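Fri 23 February

Bench 3, sorting and folding. Notes for whoever picks this up next week.

Went through the Clidel folding guide again and I still don't buy it. It wants every garment laid flat, smoothed, folded in thirds and turned once. Fine on a hard table. On a bed, where most people fold their laundry, the mattress gives under your hand and the edge you just lined up wanders off. The guide has one line on soft surfaces ("adjust as needed"). Adjust what?

Tried the dark clothes first because they always go worst. Things I'd write down:

- Black on black is hopeless. You can't find a seam by eye, so you end up feeling for it. A pale or colored sheet underneath helps a lot. White shows every bit of lint, so not white.
- The Trultico sheet slides. Tuck it in on both long sides before starting or you fold the sheet along with the shirt.
- Shaking a piece out before laying it down did more than all the smoothing afterward. The guide puts shaking under "optional".

Wundthorpe's handout claims 40 seconds per piece for a beginner. I'd like to see the beginner. My guess is they timed towels. Towels are rectangles and tell you nothing about anything with straps or a waistband.

Soft dark pieces that come out of the basket in a lump are a separate problem. Pull one end and the rest bunches up behind it - pull the other end and you've turned it inside out. 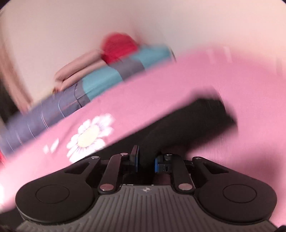
What I do now is look for the widest edge, take hold of the narrow end and draw it out slowly until the wide part lies down. Works better than the guide's "locate the collar", which assumes there is a collar.

Pfeiffer sent a spec for the replacement sheets, 600 thread count, as if that settled anything. Slipperiness is what I asked about. Their reply doesn't mention it.

To do:

- [ ] repeat the dark pile on the hard table, same order
- [ ] ask Wundthorpe what was in their basket
- [ ] find the pillowcase that belongs with set 643
- [ ] stop using the word "flat" in the log until we agree what it means on a mattress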